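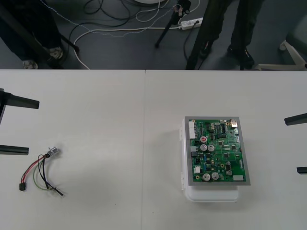

Words by Gunvor Berge, Brukireck workshop

Hello! I'm Gunvor, and I run Brukireck with my old college friend Trygve Lundgren. We mend the electrical insides of things: control boards, wiring, connectors, small motors, all the bits that sit behind a plastic cover until one morning they stop doing what they should. If you've landed on this page you've probably got one of those bits in a drawer or a padded envelope, and you'd like to know who you'd be sending it to.

I came to this by way of sewing machines. My first paid job was at Skilaretti, a repair counter in the back of a haberdasher's, where I spent four years putting new leads on foot pedals and learning to solder without burning my sleeve. Trygve was at Björklund, on the heating side, and he used to ring me in the evenings to complain about how many boards went in the skip for the sake of one tired capacitor. After the third winter of that I told him we should either do something about it or talk about football. We signed the lease in November, in the rain, with a kettle and one decent soldering iron between us.

Capacitors are still a big part of what we do. They're the little cans that stand up off a board, often silver, and you'll spot a few of them on the green one up there, some in pairs. When they get old they can bulge or dry out, and then you get a machine that clicks, or starts on the second try, or only works when the kitchen is warm. Trygve loves these jobs. He'll happily lose a whole afternoon to one board (I've stopped bringing him tea, it only goes cold).

My own favourites are the harnesses. A harness is just a bunch of wires made up to run together, with a plug on the end or some small part, and people tend to forget about them completely. They blame the board, they buy a new board, and then it's the wire after all! So please, if you're sending us a board, send the harness too. Don't worry if it's in a tangle. I lay every one out flat on the white tables and go along it wire by wire, and I do enjoy it, which my sister finds very odd.

We look after 59 regular customers now, mostly laundries, bakeries and small schools, plus whoever turns up at the door. Last year we had 2,000 items through our hands. Checking a part over costs £50, and that comes off the bill if you go ahead with the repair. If it can't be mended we'll say so and tell you what we found.

We keep our job notes in Wulo, so if you ring up and quote your ticket number, either of us can tell you where things have got to. Mornings are best — by four o'clock we're usually packing parcels and can't hear the phone over the tape.

A few people ask whether they can come and see the place. Yes, do, just drop us a line first so we can clear you a chair. We're at unit 67, up the ramp and past the bike racks, with the blue door that sticks. Give it a good shove.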